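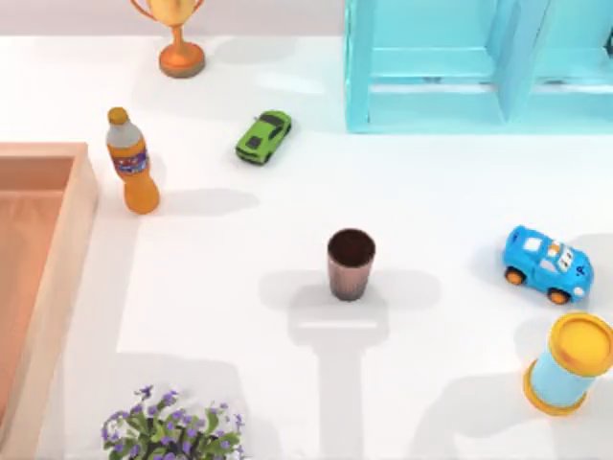 Govwood Community Boards > Home & Shed > Gadgets and Gizmos
Topic: Will a machine ever pick up after my kids?

marmalade_jan
Joined: May
Posts: 288

Hello all, long one, so grab a cuppa. My sister-in-law has been at me for months about how we'll all have robots tidying the house before her youngest finishes primary school, and I said I'd ask you lot before I bet her a roast dinner on it.

What I'm really after is the boring end-of-day clean-up. Toy cars, cups, half-drunk bottles of juice, whatever else has landed on the table since breakfast, and all of it has to go back on a shelf or in a tray or wherever it lives. I do this every single night and I reckon I could do it asleep (some nights I more or less am). We've got the robot vacuum, a Pluritz, and I love it dearly, but it does floors and that's the end of it. If there's a sock in the way it eats the sock.

So, can anything out there do a tabletop yet? I don't mind slow. It can have the whole night if it likes.

shedlord61
Posts: 2761

No. Save your roast.

Sorry Jan, that was short of me. I spent a good part of my working life around arms on a packing line, and they're marvellous when every carton is the same carton and turns up in the same spot facing the same way. We ran 606 cartons an hour on one cell at Forsberg and it hardly missed. Then purchasing changed the tape supplier, the new tape was a bit shinier, and the whole cell sulked for two days until somebody came in and retuned the sensors. Over shiny tape! Now think about your kitchen table.

tilly_in_the_valley
Posts: 94

I think that's a bit gloomy, Shedlord, with respect. Packing lines like the one you're talking about were programmed point by point, weren't they? The newer ones are taught by showing them, over and over, and a lot of that practice is done on a computer with made-up tables and made-up clutter before anything real gets bumped. My neighbour's daughter, Idun Haugland, works on that sort of thing and she was telling me about it over the fence while I was meant to be doing the beans. She said they can shuffle the objects and start again a thousand times and there's no mug to sweep up afterwards.

She also said the tidying is lopsided. Picking up a chunky toy car in the open is fairly kind to a beginner. Getting it into a shelf compartment is where the trouble starts, with a divider on either side and a lip at the front, and your fingers have to come back out again without dragging the thing with them.
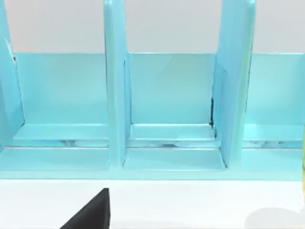 She reckons people never think about their own knuckles when they put something away, and once she'd said it I noticed mine all week. I go in at a slant, I tip the thing up over the front edge, I let go a touch early and give it a nudge with one fingertip. With two stiff fingers and no feeling in them you'd have to plan every bit of that. And a bright shiny shelf throws reflections about, so even telling where the shelf ends and the shine begins takes some doing.

But she was cheerful about it! She said putting away toys is miles ahead of where it was when she started, and she's not one for boasting.

shedlord61
Posts: 2761

Fair enough on the teaching, I'll give you that, I've been out of it a while. But practising on a computer is practising on a computer. The bottle on the screen doesn't have jam on it. The cup hasn't got an inch of cold tea in the bottom. I'd want to see it done in a house with a dog.

PeggyAndTheChooks
Posts: 412

Can I put in a word from the other side? I've got arthritis in both hands and I don't need it to be good at the job. If a machine could move four things out of ten from the table to the shelf while I'm watching the news, that's four things I haven't had to grip. You able-handed people always talk as if it has to be as good as you or it's rubbish.

My main worry is knocking things over. I keep a little potted plant on the table and there's usually one of the grandkids' trophies about the place (the swimming one has thin handles, and I can't see a robot picking it up by those without bending something). Would it know to go round the plant, Tilly? Or is that too much to ask?

tilly_in_the_valley
Posts: 94

I asked! Idun popped over for some zucchini so I got her while she was trapped. She says going round a plant is quite doable if it can see the plant properly, and the leaves are a nuisance as there's no tidy edge to them. What worries her more is the arm getting in its own way, when it reaches across and hides the very thing it's reaching for. She said for your trophy she'd go for the stem or the base and leave the handles alone. Then she said to tell you four out of ten is a sensible way to look at it and she wishes more people did.

deckchair_ron
Posts: 37

We had a bloke from Desen come through the workshop with a demo arm that was supposed to put sockets back in the rack. Took it most of smoko to do three, and one of those was in the wrong slot. The apprentice did the lot while we were watching. Mind you the apprentice won't do it when we're not watching, so there's your business case.

Price was the killer for us though. You'd buy a lot of apprentice for that.

marmalade_jan
Posts: 289

Oh you are all lovely, thank you. Ron, I read yours out to my husband and he laughed so hard he had to put his toast down.

Peggy, I hadn't thought about it that way at all and I'm a bit ashamed of myself. My mum's hands are going the same way and she'd be over the moon with four out of ten.

Tilly, could you ask Idun whether it helps if everything has a set spot? I've been thinking of giving the toy cars a compartment each, partly for the kids' sake, and if it would be easier for a machine one day I might go for the wider shelf at the hardware store. The one I've got my eye on has a raised edge along the front and now I'm in two minds.

tilly_in_the_valley
Posts: 94

Will do, she's back next week for more zucchini whether she likes it or not. My guess is wide compartments and a low front, but I'll check. And if you find the shelf in a matte colour, maybe get that one.

shedlord61
Posts: 2761

Go wide regardless. I've got a narrow one in the shed and I skin my knuckles on it every time I put the drill away, and I've got all ten fingers.

Jan, did you take the bet or not?

marmalade_jan
Posts: 290

I took it, but I've talked her down to a quiche. She says Peggy's four out of ten should count as a win for her side and I've asked for time to think about that.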